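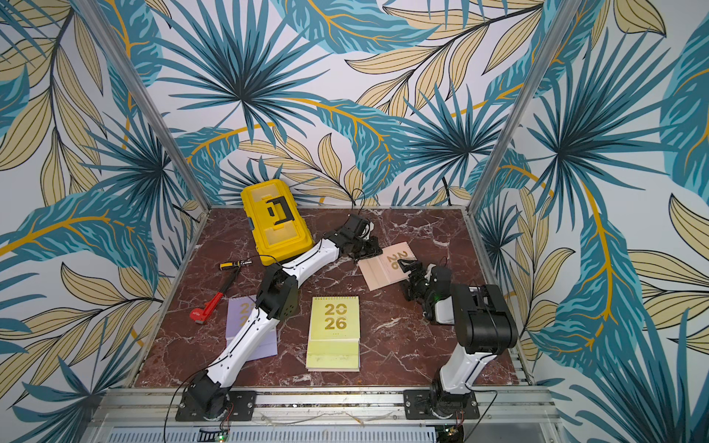

뉴스 진행자가 자신이 광고 모델로 나선 회사를 방송에서 다뤄도 되는가?

방송사 내부 규정에 따라 다르지만, 지역 채널 툰게이트(Tungate)는 앞으로 이를 허용하지 않기로 했다. 툰게이트는 11월부터 보도와 시사 프로그램 진행자가 광고 계약을 맺은 업체를 해당 프로그램에서 다루지 못하도록 하는 새 윤리 규정을 시행한다고 밝혔다.

이번 조치는 저녁 시사 토크쇼 ‘문시(Munshi)’의 진행자 로사우라 산체스를 둘러싼 논란에서 비롯됐다. 산체스는 지난봄 주택 수리 중개업체 피시데크(Pisideck)와 광고 계약을 맺었고, 이후 문시에서 이 회사 대표를 두 차례 인터뷰했다. 당시 방송에는 진행자와 업체의 관계를 알리는 자막이나 발언이 없었다. 계약 사실은 매체 비평지 벤다(Benda)의 보도로 알려졌다.

벤다는 문시의 방송분 50회를 분석한 결과 피시데크가 언급된 방송이 22회였다고 전했다. 이 가운데 진행자가 회사 이름을 직접 꺼낸 경우가 대부분이었으며, 경쟁 업체가 함께 소개된 사례는 3회에 그쳤다. 기사를 쓴 에예루살렘 마모 기자는 “계약서에 방송 언급 조항이 있었는지는 확인하지 못했다”며 “방송사에 두 차례 질의했지만 보도 전까지 답을 받지 못했다”고 말했다.

산체스는 보도가 나온 다음 날 오후 7시 방송 첫머리에서 입장을 밝혔다. 그는 “나는 스스로를 기자라고 소개한 적이 없고, 문시는 의견을 말하는 프로그램”이라면서도 “시청자에게 계약 사실을 먼저 알렸어야 했다”고 말했다. 인터뷰 내용에 업체가 관여했다는 의혹은 부인했다. 피시데크 측은 광고 계약과 인터뷰 섭외는 별개로 진행됐다는 짧은 입장문을 냈다.
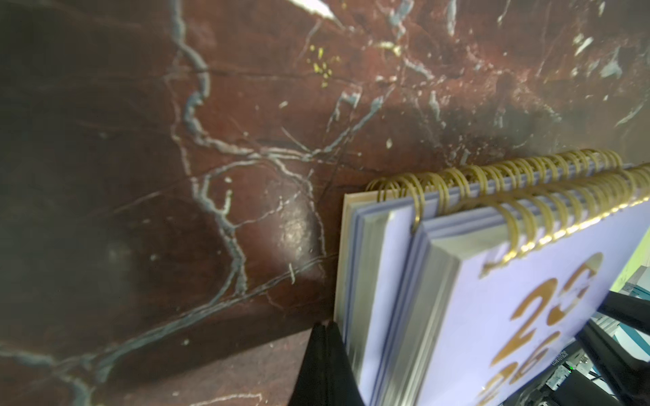 새 규정은 적용 대상을 기자와 앵커에 한정하지 않는다. 그동안 툰게이트의 윤리 규정은 보도국 소속 직원에게만 적용됐고, 외부 계약 신분인 토크쇼 진행자와 고정 출연자는 빠져 있었다. 산체스도 프로그램 제작사를 통해 출연해 왔기 때문에 기존 규정으로는 징계 대상이 아니었다. 개정안에 따라 진행자와 고정 출연자를 합쳐 모두 39명이 광고, 강연, 자문 계약 내역을 회사에 신고해야 한다.

신고한 업체가 뉴스의 중심에 서는 경우에는 다른 진행자가 해당 순서를 맡는다. 대체 진행이 어려운 생방송에서는 이해관계를 화면 자막과 음성으로 모두 알려야 한다. 신고를 빠뜨린 사실이 확인되면 첫 번째는 서면 경고, 두 번째는 출연 정지다. 다만 신고 내역을 외부에 공개할지는 정해지지 않았다.

보도국 안에서는 반응이 엇갈린다. 한 취재기자는 시청자가 뉴스와 토크쇼를 같은 채널 이름으로 기억하는 만큼 기준도 같아야 한다고 했다. 반면 토크쇼 제작진 일부는 진행자의 개인 의견이 핵심인 프로그램에 보도 기준을 그대로 적용하면 섭외와 주제 선정이 어려워진다고 우려했다. 강연처럼 한 차례로 끝나는 계약까지 신고하게 한 조항도 과하다는 지적이 나왔다.

마모 기자는 신고 내역이 공개되지 않으면 외부에서 규정 준수 여부를 확인하기 어렵다고 지적했다. 툰게이트는 공개 범위를 시행 전까지 결정하고, 문제가 된 인터뷰 두 편의 다시보기에는 광고 계약 사실을 알리는 안내문을 붙이겠다고 밝혔다. 산체스는 문시 진행을 계속한다. 피시데크와의 계약을 유지할지에 대해서는 답하지 않았다.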